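Search the help pages Go Advanced

Filed under: Home and garden > Composting > What can go in

Brown paper bags in a cold compost heap, and how many is too many?

Denise Fothergill

We moved our food shopping over to paper bags last year and they have been piling up in the cupboard under the stairs ever since. I reuse them where I can, but the bottoms go after a few trips and I would like to put the worn ones on the compost instead of in the recycling.

My heap is a cold one. It is a Driltilberg plastic bin, the 200 litre size, sitting on bare soil at the shady end of the garden. It gets vegetable peelings, tea leaves, coffee grounds, grass cuttings from May onwards and whatever I pull out of the borders. At the moment it is wet and a bit slimy halfway down and it smells when I lift the lid. I have read that this means too much green and too little brown, which would fit, as I hardly put any brown in.
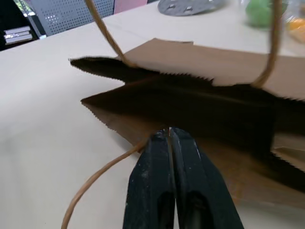
I tried two bags in the spring. I folded them flat and laid them in as a layer, and when I dug down to them at the end of the summer they had turned into a sort of grey mat with dry stuff trapped underneath. A neighbour has told me to leave paper out altogether because of the glue and the printing. My sister puts all hers in and says it is fine, but she has a hot bin and turns it every week, so I am not sure it compares.

What I would like to know is whether plain brown bags are all right, whether I need to take the handles off, and how much paper I should be adding for each caddy of kitchen waste. The caddy is a small one. I can't turn the heap easily because of my shoulder, so anything that relies on a lot of forking is no good to me.

Liam Catterall

Plain brown paper is fine and your bin needs it. The mat you found is what happens when paper goes in flat. The sheets stick to each other, air can't get between them and water runs off to the sides. Leaves do the same thing if you tip in a big wet load of them.

Tear the bags up. Pieces the size of your hand are small enough, and you don't need a shredder. If you scrunch each piece loosely before it goes in, it holds a pocket of air, and that does a lot of the work that turning would do. I have kept a cold heap for 15 years and I fork it over once a year at most, when I empty it.

On amounts, I go by volume and not by weight. For one caddy of peelings I put in the same caddy filled with scrunched paper, then a bit more if the peelings were very wet. Melon and cucumber need extra. Grass cuttings need a lot more, at least two of paper to one of grass, and put in thinly.

Handles: twisted paper ones will rot but they are slow, because they are tight and usually have a glued patch over the ends. I pull the whole patch off and put it in the recycling. Anything with a ribbon or cord handle, take it off. Bags with a shiny finish or a plastic window I leave out completely.

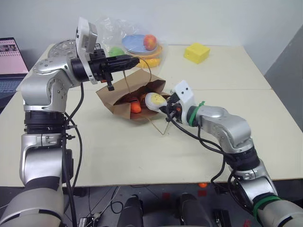 Does the glue along the bottom of a paper bag do any harm in compost?

The glue on ordinary grocery bags is normally starch based and breaks down with the rest. It is the thickest part of the bag, though, so the folded base takes longest. Soak it in a bucket for ten minutes and it will peel apart into separate layers, which you can then tear.

For the heap as it is now, I would sort the slimy part out first. Take the lid off on a dry afternoon, lift out as much of the top as you can manage with a hand fork, and mix in a good armful of torn paper and some small twigs as you put it back. It should smell better within a week or two. If your shoulder won't let you do that, push a broom handle down in five or six places, wiggle it about and stuff scrunched paper in the holes. It is not elegant but it lets air in.

Bradley Staniforth

Agree with most of that. Only thing I'd add is egg boxes and toilet roll tubes do the same job and don't mat. I never bother taking handles off and just pick them out when I sieve.

Printing isn't a worry for me either, I wouldn't use a bag that was coloured all over but a shop name on the side is neither here nor there.

Yareli Contreras

I have the same bin in the smaller size and had the same smell. Mine was partly the position. It got no sun at all and the soil under it was heavy clay, so nothing drained. I moved it 90 centimetres forward, loosened the ground underneath with a fork and put a layer of twigs at the bottom before refilling. It has been drier ever since.

I keep a stock of paper ready so that I don't put it off. The torn pieces live in a bag by the back door, and each time the caddy goes out I take a couple of handfuls with it.

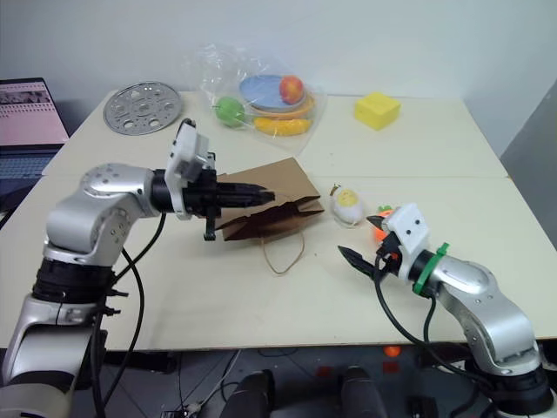 Brown paper bag lying on the tableOne more thing about worms, as you are on bare soil. They like damp paper and will gather in it, so if you find a clump of them in the torn bits when you lift the lid, leave it where it is. If the paper is still dry after a fortnight, pour a watering can over it.

Denise Fothergill

Thank you all. I have torn up six bags and put them in with the broom handle method, and I will look at the ground underneath when I next empty it. The handles are going in the recycling.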